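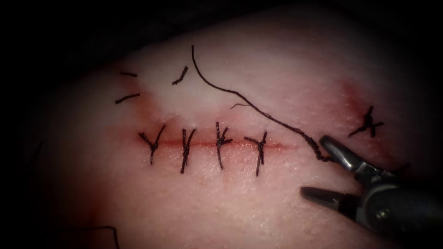
Puladden Suture Pad, reviewed October 14, 2018

The Puladden is a domed, pale pink practice pad for interrupted and running closures. I bought 2 from Katiyar in August and have put 500 stitches into the first one, all with black thread.

The surface is firmer than the Prescombe pad I used before. A needle enters cleanly at 90 degrees and the edges come together without much pull.
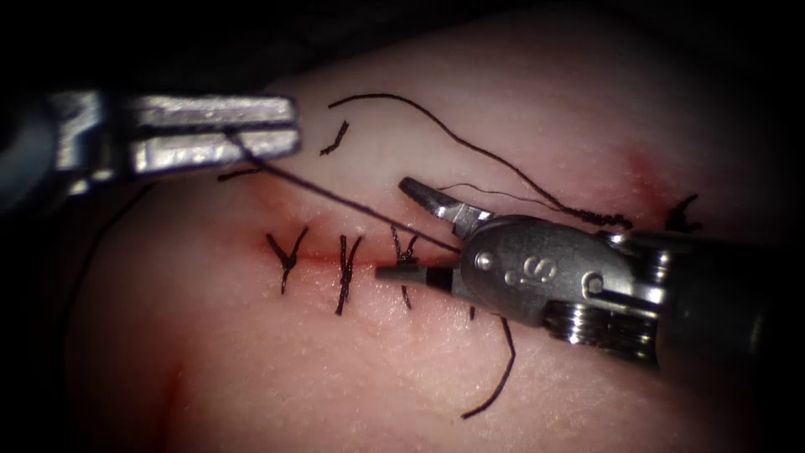 Tear-through is the usual failure in this class of pad. On mine it started only when I placed bites closer than 2 mm to the cut. At normal bite depth the material holds a square knot under full tension — the Prescombe would split at that load.

The curve is steeper than I would like. Stitches at the crown are easy to space evenly, but on the slope the far edge sits lower and the needle tends to exit shallow.
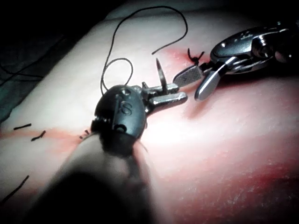

Glare is my main complaint. The finish has a slight gloss, and under a strong lamp the top of the dome washes out. Black thread remains legible; Setsuko Katayama tried a pale blue one on my second pad and lost sight of the tails. Dim the lamp or move it to one side.

Cleaning takes a damp cloth. Red coloring along a cut does not come out fully.

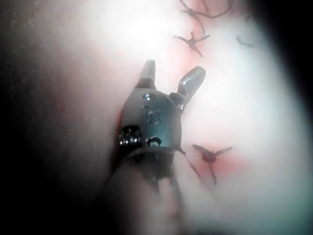
Open jaws against the pad, with dark stitching to the right.

Rating: 4 out of 5. Suitable for daily knot practice.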